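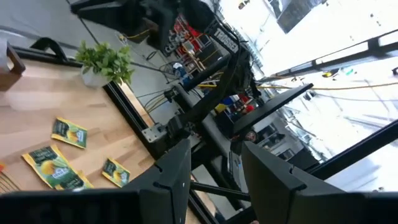
**From:** Themis Politis
**To:** hall-kitchen list
**Date:** 27 April 2025
**Subject:** Re: Urn, tea order and the cupboard key

Bronwyn Katene wrote:

> Hi all,
>
> Three things before I go on leave.
>
> 1. The urn is taking 45 minutes to come to the boil. It used to be ready by the time the chairs were out. Is it worth getting someone to look at it, or do we just replace it?
>
> 2. Do we want to keep buying individually wrapped tea, or go back to the big boxes of loose bags? I don't mind either way but the order has to go in soon and I won't be here to do it.
>
> 3. The cupboard key is not on the hook. I have looked in the drawer as well.
>
> Also, the quilters have asked if they can have the kitchen until 4 on their long days. I said I'd put it to the list.
>
> Bronwyn

Thanks Bronwyn. Taking these in order.

**Urn.** I descaled it in March with citric acid and it made a bit of difference, but not enough. The element is the original one. I rang the repair place at Stollberg and they want $80 just to look at it, parts on top. A new Bemico of the same capacity is $440 delivered. My view is that we pay for the inspection first. If the element is the only problem it's a cheap fix, and the tap and the lid are both still good. If they find anything wrong with the thermostat as well, I'd say stop there and buy the new one.

In the meantime please fill it only to the halfway line for the smaller groups. It heats in much less time and most of us were tipping water down the sink at the end anyway.

**Tea.** I'd like to keep the wrapped ones for the lemon and the other herbals, and buy the ordinary black tea loose. Hardly anyone drinks the herbals two weeks running and the open boxes pick up the smell of whatever is next to them. We threw out a whole box of peppermint last winter that tasted of curry powder. The black tea doesn't sit there long enough for it to matter.

Yimyam has the black tea in a catering box for $99, which should see us through to spring. Their minimum for free delivery is higher than that, so I'll put the sugar and the long-life milk on the same order. If your group wants decaf, tell me and I'll add it. Last time I bought it on spec and it went out of date.

Someone asked me at the door whether the wrappers can go in the yellow bin. The paper outers can. The foil-lined ones can't, and neither can the cling film off the boxes. Used bags go in the compost caddy only if they're the stitched paper kind - the silky pyramid ones have plastic in them and the garden people have been picking them out of the beds.

**Key.** I have it. It was in my jacket. It's back on the hook as of this morning, and I've put a bit of red wool on it so it's harder to walk off with. I'll get a second one cut and leave it in the office drawer with the first aid book.

**Quilters.** Fine by me, as long as they're happy to share the bench with Aso for the last half hour. The Aso people only need the sink end and the fridge, and they've always been tidy. Could one of the quilters reply here so we know it's been seen? If I hear no objection I'll write it on the calendar next to the fridge.

One more from me. The good tea towels are disappearing again. If you've taken some home to wash, that's appreciated, but please bring them back. We are down to the souvenir ones and they don't dry anything.

Enjoy the break, Bronwyn. I'll do the order while you're away, so anything for it should come to me and not to you.

Themis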